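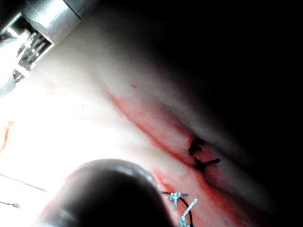

5. Winding your first bobbin

Now for the part everybody hurries, so do put the kettle on first.

1. Switch off your Holtonby and raise the needle to its highest point.
2. Pop the spool on its pin and bring the thread round the left-hand guide, twice if it's a slippery one.
3. Push the bobbin on to the winder until it clicks, then switch the machine back on.
4. Hold the thread end, press the pedal gently and, after 5 or 6 turns, stop and snip off the tail.
5. Carry on until the bobbin is nearly full.

Note: old cotton from a grandparent's tin is lovely to look at, but it does snap!

Caution: keep fingers and long sleeves well away from the winder while it spins.

For threading the needle, see page 77.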